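Readers Wanted: Help Us Get an Old Book of Sermons Back Into Print

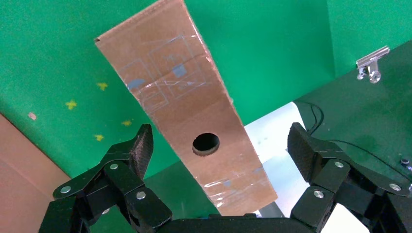 Hi, I'm Wilma Crichton, and I edit the old stuff at Lerkolent Press. We're a very small publisher (two desks and a kettle) and we put out Christian books that have been out of print so long most people have never heard of them. Sermons, mostly. Some letters, a few prayer books, one very strange commentary on Jonah that I still love and that sold 23 copies.

I'm looking for readers to help with our next one, and you don't need a degree or a collar to apply.

The book is a collection of sermons by a country minister named Leckie, who preached in the same little parish, Keltum, for most of his working life. He never got famous. He preached to farmers and their kids and he talked like it, all hens and hay and bad roofs, and then he'll drop a line about grace that makes me put the page down and go for a walk. The only edition was printed after he died, and whoever set the type was having a rough time of it. Whole lines are repeated. Verses are credited to the wrong book of the Bible. In one sermon he seems to say the exact opposite of what he says everywhere else, and I'm pretty sure there's a missing "not"!

So we have 496 pages of scanned text and it needs human eyes on it.

What you'd be doing

I'll send you a batch of pages, the scan and the typed text together. You read one against the other and mark anything that doesn't match. We're keeping his words but updating the spelling, so you'd also flag words a regular reader today would trip over. I don't want him smoothed out, though. If he says something odd, leave it odd and send me a note.

Then there's the Scripture checking. He quotes from memory all the time, sometimes two verses mashed together, and we want a footnote for each one. So far I've found 238 quotations and I'm not even close to the end. If you grew up doing memory verses you will be very, very good at this.

A smaller group will also read the finished sermons out loud. I got this idea from Shabani Nyaga, who is writing our introduction and who has preached for years himself. He told me you can't tell where a comma belongs in a sermon until you've had to breathe there. I tried it in my kitchen and he's right. If you'd like to be in that group, say so when you write.

Who I'm hoping to hear from

People who like reading slowly. People who notice when a word is wrong and can't let it go. Any church background is fine, or none, as long as you can be fair to a man who believed every word he was saying. Retired pastors, teachers, Sunday school folks, students, anybody stuck at home with a decent screen. You do need to be comfortable with English that's a bit stiff, and you need email. Latin would be lovely (he shows off now and then), but I can manage the Latin if I have to.

Time and money

Figure on four hours a week, starting in April and running until we're done, which I think will take us into the summer. You can do your hours at midnight for all I care. We have one group call a week at 7 p.m. Eastern and I'd like you to make most of them, mainly so we all decide the same way on spelling.

We pay $198 for each complete batch. I wish it was more. You'll also get two copies of the book and your name in the front, spelled correctly, I promise, after what happened with Jonah.

How to apply

Write to me through the contact form and put "Gralo" in the subject line. (That's our working name for the project, and it comes from a typo on the first page of the old edition that none of us have been able to figure out. If you can, please tell me.) Send me a paragraph or two on who you are and what you like to read. No résumé needed. Tell me if you've done proofreading before, and tell me if you haven't, because I'm taking both.

I'll send everybody who writes a short sample, one page with some mistakes in it. Mark it up however you like, by hand and photographed is fine, and get it back to me within a week. I read all of them myself, so give me a little while to answer.

If you only want to know when the book comes out, use the same form and put "Leckie list" in the subject line.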